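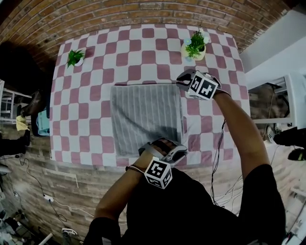 Vorwood Used Car Listings

Welcome, and thank you for stopping by. Vorwood is a small collection of used car listings, 1,125 of them, typed up and tidied so that people can practice working with the kind of text dealers write. I started it because I was shopping for a small hatchback and kept copying listings into a spreadsheet, and after a few weeks the spreadsheet was more interesting to me than the cars were (I did buy one in the end, a little blue three-door, and I'm very fond of it).

If you only want the file, it's called vorwood_listings.csv and it sits in the top folder. The rest of this page is for people who like to know what they're getting into before they open something.

What's in each row

Every row is one car, as advertised by one dealer, at one moment. There are 21 columns. Most of them explain themselves, but a few have tripped people up, so I'll go through those.

listing_id - a plain number. The numbers have gaps in them where duplicates were taken out. Please don't renumber, as the notes file points back to these.

blurb - the sales text, exactly as the dealer wrote it, with spelling mistakes and runs of exclamation marks left in. Phone numbers and salespeople's names have been replaced with the word REMOVED.

doors - whatever the dealer said. Some count the rear hatch as a door and some don't, so the same model can show up as a four-door on one lot and a five-door on the next. I went back and forth on fixing this and decided to leave it alone.

mpg_claimed - the fuel economy figure from the blurb, if there was one. It's blank when the dealer only said something like "sips gas." No attempt was made to check these against anything, and a few of them are plainly wishful.

mileage - in miles, whole numbers. A zero means the dealer wrote zero. A blank means the dealer didn't say.

price_asked - in dollars, before taxes and fees. Where a listing gave both a cash price and a financed price, this is the cash one.

tone - a label from 1 to 8 for how hard the blurb is selling, where 1 is a bare list of features and 8 is practically shouting. More about this one further down.

Where the listings came from

All of the text was given to the project by dealers who agreed to have it shared. The biggest share came through Urkgate, a listing service for independent lots, and the rest came straight from dealers who answered my letters. Everything was gathered over a single August, so you won't be able to study how prices move through the year, and convertibles turn up more often than they would in a winter set.

Small cars are heavily represented. Pickups are thin, and there are hardly any large vans. If you train something on Vorwood and then show it a listing for a work truck, don't be surprised if it gets confused!

How the tone labels were made

Suha Rawashdeh and I each read every blurb and gave it a number without looking at what the other had put down. When we differed by one step, we kept the lower number. When we differed by more, we talked it over, sometimes at great length, and the outcome of each of those talks is written up in tone_notes.txt. Suha is much less patient with the phrase "must be seen" than I am, and you may be able to spot that in the earlier rows.

We also kept back 100 rows and labeled them a second time a few weeks later. Those are in tone_repeat.csv, with both sets of numbers side by side, so you can judge for yourself how steady we were.

Loading the file

It's an ordinary comma-separated file in UTF-8, with a header row. Blurbs can contain commas and line breaks, so they are wrapped in double quotes. Any regular CSV reader will manage fine, but splitting on commas by hand will make a mess. There's a short script called check_rows.py that reads the file and tells you if a row has come out the wrong length. Run it once after downloading, please - it takes a moment and it will save you writing to me.

If you use Iteo to browse tables, set the blurb column to wrap, or it will stretch off the side of the screen.

Known problems

A few rows have the trim level stuck onto the model name. Engine size is sometimes in liters and sometimes in cubic centimeters, and the engine_unit column tells you which. Colors are in the dealers' own words, so silver, moon silver and silver metallic are all separate values.

Using and sharing

You're welcome to use Vorwood for study, teaching or your own tinkering. Please don't use it to work out what a particular car is worth today, and please don't try to trace the dealers or salespeople behind the blurbs. If you pass on a changed copy, say what you changed in a line or two at the top of your notes.

Corrections are always welcome. Send the listing_id, the column, and what you think it should say.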